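4.3 Two-arm planning for thin, soft items

Once Skanton is running, switch on the Oltar planner and try both arms on one piece. It's our favourite part of the set-up!

1. Open the Grasp tab and choose Sheet.
2. Set Arm gap to 43 mm.
3. Press Plan, then Run at low speed.

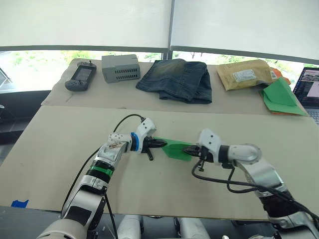

Eynon asks whether the gap can be changed during a run. It can — press Hold first, type the new value, then press Plan again.

Note: Oltar may try up to 129 paths before it picks one, so give it a moment.

4. Tick Allow close fingers for small pieces. 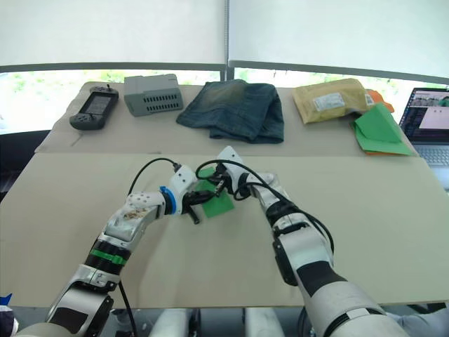
5. Set Finger clearance to 8 mm and press Check. Any path that comes closer shows up red in the list, and you can click it to replay the move joint by joint — well worth a look.

Caution: Check covers the arms and fingers only. Keep hands off the table until the status line reads Idle.

6. Save the plan. Skanton loads it at the next start.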